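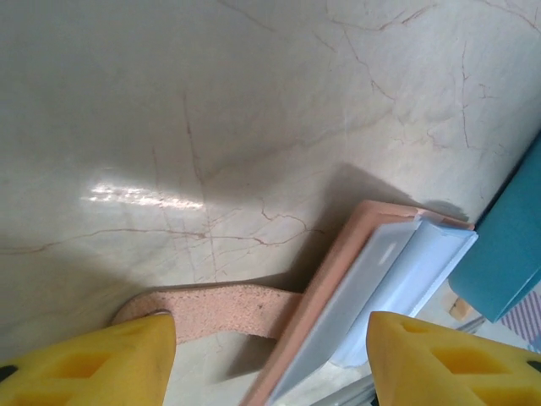

Looking After the Marble

If you have been in the upstairs kitchen at Kivham since June, you will know how fond we have all become of the new countertop. It is a creamy marble with reddish-brown and tan veins wandering every which way, and one long one that forks and forks again like a river on an old map. Several of you have asked whether those lines are cracks (Marius Marinescu was quite worried for us, bless him). They are part of the stone, and Wendelin Oberholzer, who cut the slab and ought to know, says no two pieces from that quarry come out alike.

What the marble does need is a bit of kindness. Lemon juice, vinegar and tomato sauce will all dull the polish if they are left to sit, and I'm afraid coffee is not much better. Please wipe up spills as they happen with a soft cloth and warm water, plus a drop of plain dish soap if the mess is sticky. No scouring powder, and please no bathroom spray, however nice it smells! If you aren't sure where you missed a spot, bend down and look across the stone toward the reflection of the overhead light, and any smears will show up right away.

While we're on the subject, do set your things down gently. The white dish with the pink rim is a great favorite for rolls and cut fruit, and it is just the right shape for both, but a heavy dish pushed across polished stone can leave a scratch that no cloth will take out. Lift it, even when it's full. Abelardo Agudelo has offered to bring in felt pads for the heavier pieces, and Kirsty Ruddock is sewing some cotton mats out of the leftover curtain fabric from the hall, so there should be plenty to go around before the harvest supper.

The counter, fitting and sealing came to $2,347 in the end, well under the $3,000 we had set aside, and the remainder will go toward new shelves over the sink. The stone will want sealing again next June. Declan Rakena has the instructions and would love a second pair of hands, so catch him after coffee or leave a note in the kitchen drawer.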